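Slow Fruit, Small Kitchens

Vija Venckus keeps her marmalade notebook on top of the refrigerator, and the cover fell off years ago. It doesn't matter! Everyone in Etthorpe who cooks with citrus has copied a page from it at some point, me included, and my pages are already sticky.

Her method takes two days. The first is all slicing and soaking, with the seeds tied up in a scrap of cloth and left in the pot overnight. The second is the boil, which she does with the window open and the radio on, testing drops on a cold saucer until they wrinkle under her finger. 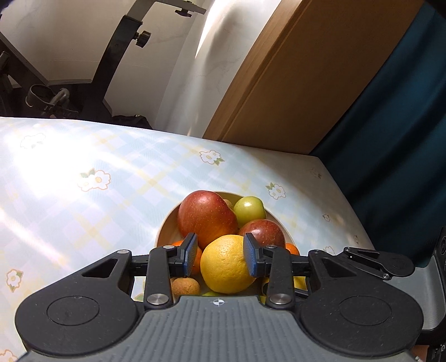 Osvaldo Ruggiero goes about it very differently. He poaches his fruit whole, lid on, until a skewer slides through the skin, and only then does he cut it up. The peel comes out softer and a little darker, and the smell fills the stairwell (his neighbors have stopped pretending they aren't hoping for a jar). Last November he made 100 of them, most of which went to the winter market at Korkamar.

I tried both ways in the same week and loved both. Vija's is bright and sharp, wonderful on buttered rye. Osvaldo's has a deep bitterness that I kept eating straight off the spoon, and I've since stirred it into yogurt, brushed it on roast carrots and baked it into a very sticky cake. He says it's better after eight weeks in the cupboard. Mine lasted four days.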